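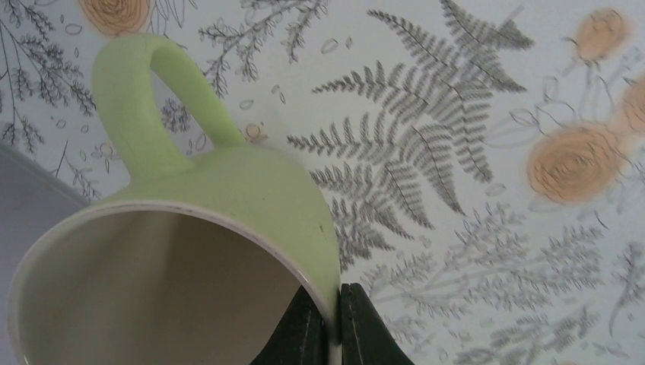

Fig. 1. Glazed mug with a single looped handle. The rim edge shows a slightly pinkish-brown tone.

Courses > Ceramics and Materials > Handouts > Unit 4: Glazes

Search handouts Go

Unit 4 Handout: Glaze Fit, Crazing and the Rim Problem

Feb 26, 2009
Posted by the course instructor

Read this before the lab. It covers the second half of the lecture on glazes. The first half (oxides and the melt) is in the Unit 3 handout and is not repeated.

1. What a glaze is

A glaze is a layer of glass melted onto a clay body. It starts as a powder of ground minerals mixed with water. The pot is dipped, poured or sprayed, and the water soaks into the porous bisque and leaves the powder on the surface. In the kiln the powder melts and flows a little. On cooling it goes stiff and stays bonded to the clay.

Three groups of oxides do the work. Silica forms the glass. Alumina keeps it from running off the pot. The fluxes (sodium, potassium, calcium, magnesium, zinc, boron in its own odd way) bring the melting point down to something a kiln can reach. Silica alone needs more than 3,000 degrees F, well past our kilns.

Color comes from small additions. Copper in an oxidation firing gives greens. Chrome gives a heavier green. Iron gives anything from straw to black depending on how much is used. Yellow-greens are often made with commercial stains, and most of the test tiles in the second tray were done that way.

2. Expansion and contraction

Almost everything gets larger when heated and smaller when cooled. The amount per degree is the coefficient of thermal expansion. Clay bodies and glazes each have their own value.

During the firing the difference does not matter much, because the glaze is liquid and can adjust. It starts to matter on the way down, at the point where the glaze sets. From there to room temperature the glaze and the body are locked together and both are shrinking.

If the glaze shrinks more than the body, it ends up stretched. Glass is weak in tension. It cracks into a fine network, and we call this crazing.

If the glaze shrinks less than the body, it ends up squeezed. Glass is strong in compression, so a little of this is good and makes the pot stronger. Too much and the glaze pops off at edges and handles. We call this shivering.

Work problem 1 on the sheet before going on.

3. Crazing

Crazing may show up when the kiln is opened, or weeks later. Delayed crazing has two causes. One is stress that was just under the limit and finally gave way. The other is moisture expansion, in which a porous body takes up water from the air and swells slightly. Earthenware is the usual victim. A well-fired stoneware or porcelain body has very little open pore space and hardly swells.

Fixes, in the order you should try them:

- Add silica to the glaze in small steps.
- Replace some of the sodium or potassium with calcium, magnesium, zinc or boron. Sodium and potassium have the highest expansion of the common fluxes.
- Use a body with higher expansion.
- Apply the glaze thinner.

Slow cooling does not cure a poor fit. It only puts off the day the cracks appear. Students write the opposite on the exam every year.

On decorative ware crazing can be wanted, and potters rub ink or tea into the lines to bring them out. On tableware it is a fault. The cracks weaken the piece, and if the body is porous they let liquid in under the glaze.

4. Shivering

Shivering is less common and more serious. Slivers of glaze come off with sharp edges, and on a cup that means glass in somebody's drink. Any functional piece that shivers gets thrown out, not regraded as a second.

Reduce the silica, or raise the sodium and potassium a little. Check whether a slip under the glaze is the layer that is failing. Slips are often overlooked.

5. Edges, rims and handles

Melted glaze has surface tension and weight. It pulls back from sharp edges and slides down vertical walls. The coat on a rim is therefore thinner than the coat on the wall below, and the color there can be different. Potters call this breaking. A glaze that breaks well shows the shape of the pot.

A few points for the lab:

- A rim that is too sharp will hold almost no glaze. Round it with a damp sponge at the leather-hard stage.
- The inside corner where a handle joins the wall collects glaze. Look there for pooling and for pinholes.
- The outside curve of a handle is convex, so a glaze under compression is most likely to lift there.
- Glaze the inside first and let it dry before doing the outside. A thin wall soaked from both sides at once will not take an even coat.

If a mug is glazed with one recipe inside and another outside, both have to fit the body. A large difference between the two puts uneven stress across the wall, and the cup may split when hot liquid goes in. We had a dozen or so of these in the August session before the liner glaze was changed.

6. The two test recipes

Lab groups will compare two glazes on the same body.

Flimotska is the glossy one. It is high in sodium and crazes on our stoneware. It is on the list for that reason, so do not correct it until Part B.

Mosard is a satin glaze with more calcium and magnesium. It fits the stoneware and should show no lines after the ice test.

Mix a 600 gram dry batch of each. Sieve twice. Write the batch number on the lid as well as on the side of the bucket, as lids get swapped.

7. The boil and ice test

1. Put the fired tile in boiling water for five minutes.
2. Move it with tongs to a bowl of ice water. Stand back and wear the goggles.
3. Leave it for five minutes, then dry it.
4. Wipe ink across the surface, then wipe it off with a damp cloth.
5. Look for lines under the lamp with a hand lens.
6. Repeat from step 1 until lines appear or five rounds are done.

Record the round in which the first line appeared. "Crazed" by itself earns no marks.

8. Firing notes

The lab kilns are heated to just over 2,000 degrees F for this unit. Tiles go on the middle shelf. The top shelf runs cooler in the Qudah kiln and hotter in the Lullis kiln, and results from the two should not be mixed in one table. Keep the lids closed until the pyrometer reads below 200. Opening early is the most common cause of bad data in this lab.

Terms to know for the quiz

Bisque, body, coefficient of thermal expansion, compression, crazing, flux, liner glaze, moisture expansion, pinhole, shivering, slip, tension.

Reading

Course packet, chapter on glaze defects, first two sections. The section on crawling is for Unit 5. Problem sheet 4 is due at the start of lab.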